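Gripper comparison - speaker notes
Girish Nishad, Prullano

Slide 1. Two hand-held grippers
Start with the task: bottle into basket, one person, a gripper in each hand. Say that we logged 247 runs at Kuline in March.

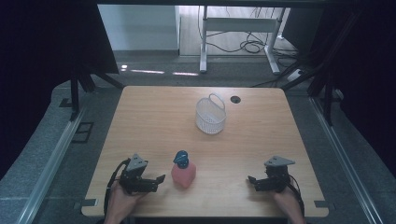 Both sets of fingers came from Lakus. Stiff set first, soft set second, 50 runs each before we changed anything else. Mention cable drag - Vlasta noticed it on long reaches.

Slide 2. Where it goes wrong
The basket handle gets in the way of the fingers. Coming in from the side was slower but gave fewer knocks.

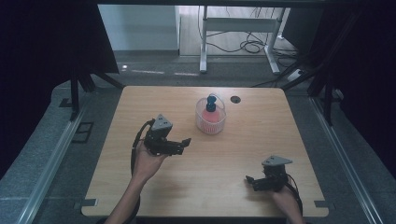
Slide 3. Next
Senad to repeat with the wider jaws. Take questions.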